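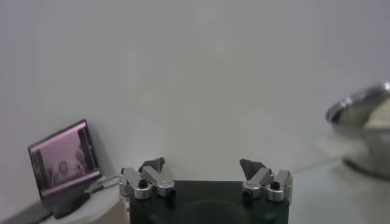

Samira Zein

October, morning

The preparation of the study room on the upper floor of the Khasawneh building continued today. I arrived shortly before eight and spent the first hour on the walls. The second coat has dried to a light gray, paler than the card we were given by Plomeck, and I have decided to accept it. Mr. Daher's old green would have made the room smaller than it is. There is still some unevenness in the color when one looks at it for a while, and Godfrey Mabula is of the opinion that a third coat should be applied before the winter term. I have noted his opinion and have not yet replied to it.

The off-white tabletop is to stay. Carla Daher asked again whether a darker surface might be ordered from Fedari, as was done for the reading room at Brandport, and I explained that the present one is matte, that it suits the wall, and that the furnishing allowance of 3000 has to cover the chairs as well. She was gracious about it. The chairs are expected in two deliveries, and the first was to have come at 4. It did not come.

I gave some time to the question of the small monitor. It stands on the table, tilted back and turned a little to the right, and in a room of grays and creams its pink screen is the first thing the eye goes to. Bilal Khalaf believes that the tint is a matter of settings and has offered to look at it when he is next upstairs. Zaid Hamdan would prefer a larger model with a light frame in place of the dark one. I have asked him to put the request in writing, with a price, and reminded him that anything over 200 requires a second signature.

The light was soft today and cast few hard shadows, and I was pleased with it. My intention had been to hang blinds before the room is opened to readers. I now think that we may wait until the spring and see how the afternoons are - the blinds can always be added, and the brackets would mark the new paint.

Applications for a place in the room stand at more than 35. I answered the oldest of them before lunch and left the remainder in the tray for Carla, who writes a kinder refusal than I do.

To be done tomorrow: telephone Fedari regarding the chairs, return the unused paint to the lower store, and find the key to the corridor cupboard, which was last signed for in my own handwriting.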